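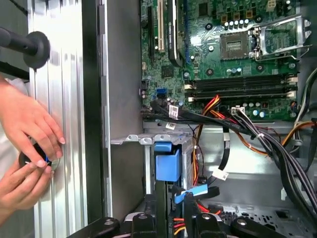
Got my grandmother's watch back from the repair shop in Colloton this morning. New crystal, new strap pin, cleaned movement. 54 dollars, less than I had set aside.

The crystal was scratched so badly you couldn't read the small dial. I had been told it would have to be polished down. Colin Goodall at the counter said a new one would be cheaper and he was right.

For anyone asking, it's a hand-wound Tondo, number 421 on the case back. No date window. It loses a little time overnight if I leave it face up, so I leave it on its side.

Strap advice, after going through 2 bad ones: measure between the lugs before you order. I guessed both times. The second one fit but squeaked whenever I bent my wrist.

Brown leather is what I ended up with, plain, no stitching. It goes with most of what I wear to work. I keep the old metal bracelet in the box – it pulls the hair on my arm.

Marjorie asked if I wear it every day. No. I take it off to wash dishes and I don't wear it in the yard. A cheap digital one does for that.

Someone in Whiteley offered me 700 for it in September. Not selling.

Next job is the clasp on my mother's pearl necklace. It comes open when she turns her head. If you know a good restringer near Allasville, send me the name.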